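The Ninth Floor

Wanda Achterberg sold her part of the building on a Saturday, which her father would have called bad luck. He had bought it in Trostville when the street still had a tram, and he believed that a contract should be signed before lunch and never at the weekend.

She came home after dark and did not put on the big lamp.
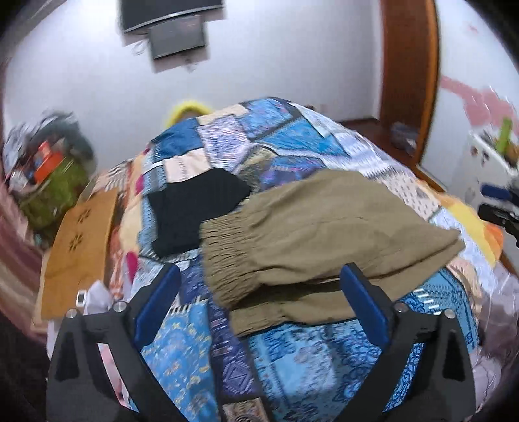
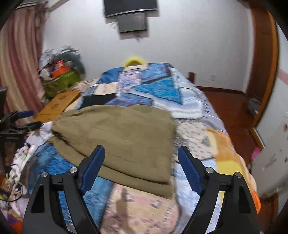 The offer had come from a company named Dostora, which bought office blocks that other people were tired of. Their man was called Tveit. He was polite and he wore the same grey coat in every meeting. In the spring he had offered her a price, and she had laughed at it. In November he came back with a lower one, and by then two of her tenants had moved to the new towers by the river and the bank had started to write letters. She thought about him now while she sat on the edge of the bed, with the patchwork under her hand. Her mother used to say that a house is worth what it keeps warm, but her mother had never paid for a lift to be repaired.

"You could wait," Tveit had said to her, when the papers were already on the table. "The market will return. Perhaps in two years."

"Then why do you buy today?"

"For this reason," he said.

She liked him a little for the answer. She read all 120 pages of the contract, slowly, with a ruler under each line, and he did not look at his watch. On the last page somebody had spelled her name wrong. She corrected it by hand and wrote her initials beside it.

Afterwards she asked if she could go up once more. The ninth floor had been empty for a year. The carpet still showed where the desks of Avham had stood, an insurance office with 20 clerks who drank more coffee than any other tenant. They had left a calendar on the wall and a box of envelopes. She counted the envelopes for no reason. The label said 1,000, and it was almost true.

From the window she could see the roof of the bank. When she was a girl her father had brought her to this window and told her that all the people down there were going to work in order to pay their rent. He said it kindly, as other fathers speak about the stars.

She took one envelope and put it in her bag.

Now she took it out again and looked at it. She wanted to write to her brother, who owned the other part and who had not answered the telephone since October. She found a pen. She wrote his address, and then the old address of the building on the back, where the sender must be. She began to cross it out and stopped. The keys were hers until Monday.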